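Irville hand gripper kit, worth it??

tallowfen
Anyone bought the Irville hand-held kit from Galanis? Want it for collecting pick and place demos, small arm at the other end. They're asking 2,000 for the set, Jondard do one for 3,000 with a longer warranty. Can't really justify the extra but dont want to buy twice either.

Braver
Had mine since June. Does the job. Linkage is smooth, no slop I can feel, comes apart with one driver. My moan is the pads.
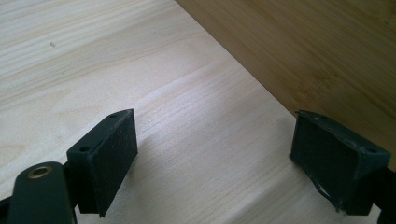 Pad wear is the thing to ask Galanis about before you pay. The covering on my right finger is ragged all along its lower edge, little whitish frayed bits at the corner, and the left one only has a few scuffs. Same pads, same jobs. Replacements are 28 a pair plus post, which is cheeky for a bit of grippy sheet on a block.

pinmill_k
28 a pair?? I cut my own. Sheet rubber, contact glue, done in an evening.

Braver
Yeah and then your pads are a different thickness to everyone elses and the data doesn't match. Fine if you work alone. We don't

pinmill_k
Never made any difference here. Half a mil, if that.

oddlever
Depends what you're picking up. Mugs, no. Thin stuff off a flat board, yes it matters, fingertip height changes and you end up dragging the lower edge. Which would chew up a pad as well, just saying.

Braver
Possible. We do a lot of flat stuff. Still think the glue line is poor, the covering lifts at the outer edge and goes from there. Another one, fingers open over the board: 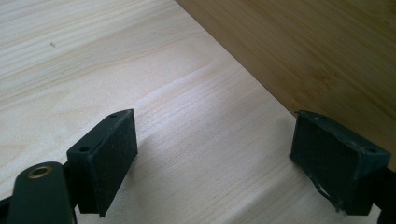
Irville kit, jaws open, original pads. Right one is the scruffy one.

tallowfen
Hmm ok. Is it only the pads though? Pivots alright?

Braver
Pivots fine. Brass eyelet on the arm still looks decent. Screws hold. Pads come off without touching the rest, so give them credit there.

oddlever
I went Jondard and sent it back. Heavier, wrist ached after 2 hours, and the fingers didn't open as wide as I wanted. Warranty's no use if it stays in the drawer.

quern
Disagree, I've had the Jondard all year and the pads look new. Weight is a matter of getting used to it. You pay once.

pinmill_k
or pay 2,000 and learn to use glue

quern
Some of us have work to do

tallowfen
Leaning Irville plus two spare pairs. Will email Galanis re the glue and see if they've changed it. Braver did you ever complain to them?

Braver
Emailed twice. First reply said normal wear, second one they offered me a free pair but I'd pay the post. Took it. Not fitted yet so can't say if the glue is any better. Will report back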